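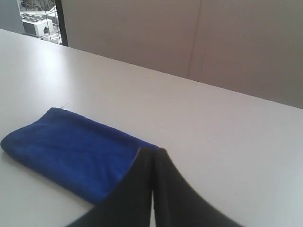
Questions about washing and caring for microfiber cloths

We receive many letters about our cleaning cloths, and most of them ask the same things. On this page we collected the answers. If your question is missing, please write to our shop in Drostlow and we will try to help you.

Can I wash the cloths before the first use?

Yes, and we recommend it. A new cloth can lose a little color and a few short fibers in the first wash. Wash it alone or with other cloths of the same color. The dark blue and the red ones give the most color, the white and the gray ones give almost nothing.

What temperature is right?

For normal dust, warm water is enough. For kitchen grease you can use hot water up to 140 °F. Please do not boil the cloths. The fibers are polyester and polyamide, and very high heat makes them hard. A hard fiber does not pick up dirt well, and it can leave fine scratches on soft plastic.

Which detergent should I take?

Any liquid detergent without softener in it. Powder is also possible, but it must dissolve completely, so take a little less than the package says. Do not use bleach.

Why is fabric softener a problem?

Softener puts a thin layer on the fiber. The cloth feels nice in the hand, but it pushes the water in front of it and leaves stripes on glass. If this already happened to you, wash the cloth two times with hot water and detergent only. In most cases it will work again. Dryer sheets have the same effect.

Can I wash them together with cotton towels?

It is better to wash them separately. Cotton gives lint, and microfiber holds the lint very strongly. You will then find it on your windows. If you have only a few cloths, you can put them in a closed mesh bag and wash them with shirts or other smooth clothes.

Can they go in the dryer?

Yes, on low heat, and please clean the lint filter first. On a line they dry quickly too, usually overnight. Do not iron them.

How many times can I wash one cloth?

The Wender cloth is made for 314 washes. The heavier Wender Plus is made for 618. These numbers are for washing at warm temperature. With hot water every time, you should expect less.

How do I fold a cloth for cleaning?

Fold it in half and then in half again. In this way you have eight clean sides, and you can turn to a new one when the old one is dirty. For big surfaces like a dining table, some customers like to fold it only once, so the hand has more area. Both are fine.

Do I need a cleaning product with it?

For dust, fingerprints and water spots, plain water is usually enough. Make the cloth wet, press it out well and wipe. For old grease or soap in the shower you need some product. Put it on the cloth and not on the surface, then you use less of it.

On which surfaces should I be careful?

Be careful with high gloss paint, with camera lenses and with screens that have a special coating. Use only a clean cloth there, best a new one that was washed once. For oiled wood we advise a cotton cloth, as microfiber can take out the oil. On unsealed stone please try first in a corner.

My cloth smells bad. What can I do?

The smell comes when a cloth stays wet in a bucket or under the sink. Put it for 2 hours in warm water with half a cup of white vinegar, then wash it as usual and let it dry completely. Never mix vinegar with bleach.

What do the colors mean?

For us, nothing. They are only there so that you can keep your rooms apart. Many cleaning companies use red for toilets, blue for furniture and green for the kitchen, and you may do the same at home or make your own system.

Do you sell larger quantities?

Yes. The box with 100 cloths is available in one color or mixed in four colors. It is sent from our warehouse in Imumbridge, so it cannot be in the same package with other articles.

Can I return cloths that I already washed?

Unwashed cloths we take back at any time. Washed cloths we take back only if there is a fault, for example an open seam. Please send us a photo first.

Last changed: September 12, 2020

Related items
Wender Plus cloth, single
Mesh washing bag, small and large
Hinds window squeegee
How to clean a shower door without stripes
Delivery times in August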